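Homby 自助仓库 常见问题

你们的仓库在哪里?
我们有两个地点,Zovden 店和 Ranjbar 店。Zovden 店比较大,有货运电梯。Ranjbar 店只有一层,车可以开到门口。

最小的仓位是多大?
最小的是 1 平方米,适合放几个箱子和一辆折叠自行车。最大的是 33 平方米,一般是搬家或者装修的客人租用。如果您不知道要租多大,请把物品的清单发给我们,我们帮您计算。

最短可以租多久?
最短租期是一个月。从第二个月开始按天计算,所以您提前搬走也不会多付钱。退租请提前 10 天通知我们。

需要付押金吗?
需要,每个仓位的押金是 200 元,与大小没有关系。仓位清空并且打扫以后,押金退回到您原来付款的账户。

什么时间可以进入仓库?
每天早上 6 点到晚上 10 点。晚上 10 点以后大门自动锁上,里面的灯也会关。如果您有特别的情况,例如很早的飞机,请在前一天打电话给值班室。

怎么开门?
大门用 Teleo 应用里的密码打开,仓位的门用您自己的挂锁。我们没有您的钥匙,也不保管备用钥匙。挂锁可以在前台买,也可以自己带来。
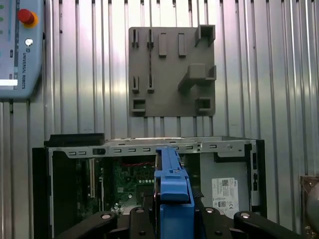
我可以在仓位的墙上钻孔或者装架子吗?
请不要在墙上钻孔,隔墙很薄,另一边是别的客人的物品。可以使用自己站立的货架,高度不要超过隔墙。货架请靠里面放,重的东西放在最下面一层。

哪些东西不可以存放?
食品、植物、动物、汽油、油漆、煤气罐、烟花,还有任何有强烈气味的东西。轮胎可以放,但是请用袋子包好。带电池的电动车要先把电池取下来带走。

仓库里会不会潮湿?
两个店都有除湿机。梅雨季节空气还是比较湿,我们建议把纸箱放在托盘上,不直接接触地面。皮衣和书最好用有盖子的塑料箱。照片和重要的文件,如果家里有地方,还是放在家里比较好。

物品有保险吗?
租金里包括基本的火灾和漏水保险。贵重的物品需要另外申报,请在签合同的时候告诉前台。现金和首饰不在保险范围里。

别人可以帮我取东西吗?
可以。您在 Teleo 里添加这个人的手机号码,他会收到一个只能使用一次的密码。挂锁的钥匙请您自己交给他。

忘记付租金怎么办?
我们先发短信提醒您。过了 6 天还没有收到,大门密码会暂停使用,付款以后马上恢复。如果您在国外不方便付款,请写邮件说明,我们可以商量。

可以换更大或者更小的仓位吗?
可以,没有手续费,只付差价。12 月和暑假的时候空仓位比较少,请早一点联系我们。

可以借手推车吗?
入口旁边有手推车,免费使用,用完请放回原来的位置。Zovden 店的货运电梯不能同时上两辆大车。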